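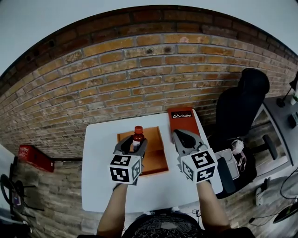
Dia aberto na Findmont: alguém mais foi?

rui_bancada
2018-06-22
Fui à tarde, entrei no grupo das 15h. A demonstração é simples: uma pessoa senta-se à mesa com uma garra em cada mão e vai mexendo nas coisas, garrafinha, tabuleiro, e depois esses movimentos servem para ensinar o braço. O braço em si só o vimos na sala do lado, parado. Esperava mais, mas a explicação foi boa.

teresa.lm
Fui de manhã com o meu filho. No nosso grupo o braço trabalhou, arrumou 2 frascos e deixou cair um terceiro. Quem apresentou foi o Bahman Najafi e respondeu a tudo, até às perguntas parvas (as minhas).

rui_bancada
Então tive azar. A nós disseram que estava em manutenção.

Okonkwo_C
Os cubos brancos com os padrões a preto, presos às garras, são para a câmara saber a posição da mão. Perguntei se não dava para usar sensores e responderam que assim fica mais barato. Falaram em 185 euros por par de garras, sem contar com a câmara.

zeferino
185 euros por duas pinças de plástico? Na Wolletitz fazíamos isso na impressora por 50.

Okonkwo_C
Fazias a peça. Falta o resto, os dedos têm de fechar sempre da mesma maneira ou as gravações não servem.

zeferino
Continuo a achar caro. E agarrar uma garrafa pelo gargalo já se faz há décadas em qualquer linha de enchimento.

teresa.lm
Numa linha a garrafa vem sempre no mesmo sítio. Ali punham-na onde calhava. Disseram que já tinham 955 gravações só dessa tarefa.

mg_lelden
Deixam o público experimentar? Trabalho em Lelden e só consigo ir na próxima visita.

rui_bancada
Deixam, uns minutos cada um. Cansa os antebraços mais do que parece. A tampa não consegui abrir, só pegar e pousar.

mg_lelden
Obrigado. É preciso inscrição?

teresa.lm
Sim, por email. Estaciona do lado da Adebisi, à porta não há lugar.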